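Planning by eye: chess arm gets new software

Fotini Moschos writes the motion planner for Zumska, a small open source project that gets low-cost arms to play board games. She started it in December in a spare room in Wikville.

"The planner was the easy part," she said. "Finding the board was hard. If you're off by half a square, you knock over a bishop."

The first version used fixed coordinates. Every time the mat moved, someone had to calibrate again by hand, and that took 22 minutes. Khairul Nugroho, who handles perception, replaced it with a routine that finds the corners of the grid and works out the rest.

"We ran 267 moves with the new code and dropped four pieces," Nugroho said. "All four were pawns. The gripper closes too early on anything short."

The control loop runs at 30 updates a second. Moschos wants it faster, but she said the servo driver has to be rewritten first. A simulator for people with no arm at home is also planned.

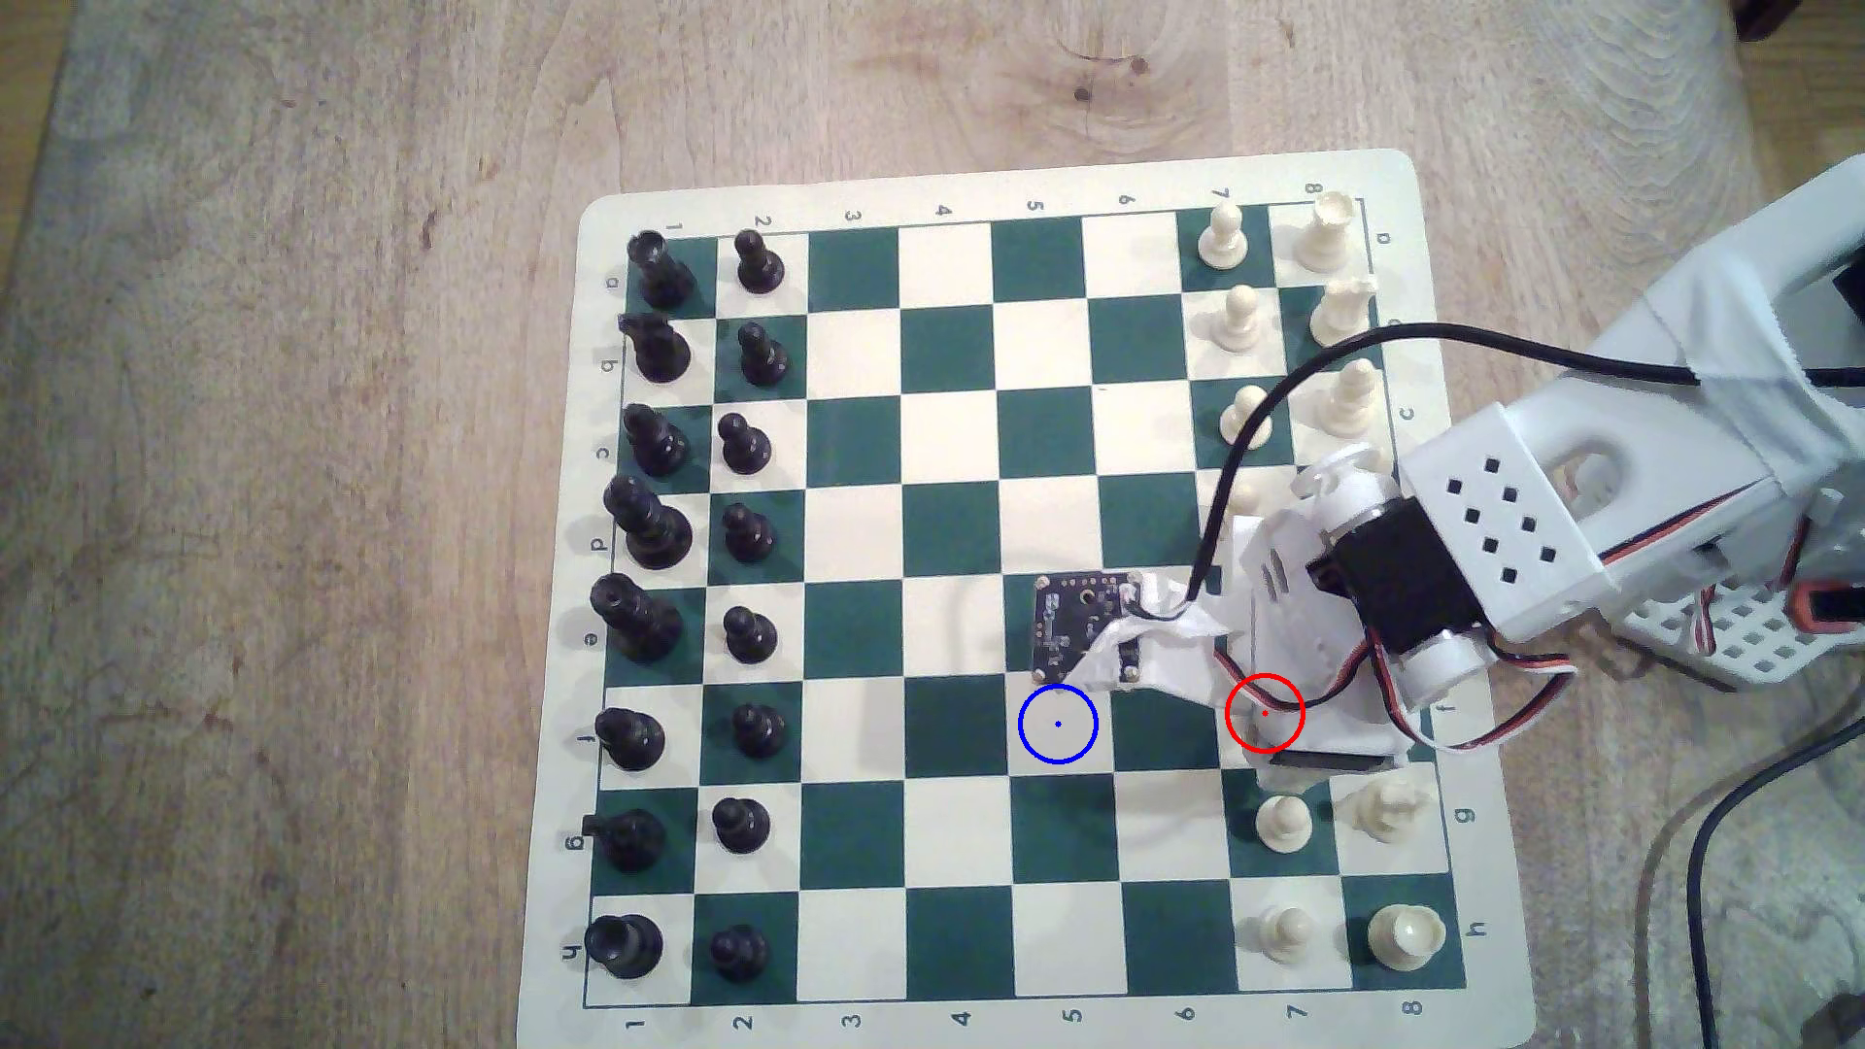 The arm over the board, with a small camera module at its end. Blue and red circles are overlaid on the board.

Nugroho is still working on castling. "It's two pick-and-place jobs in a row, and the planner treats them as two turns," he said. "Fotini has a branch for that. I haven't tested it."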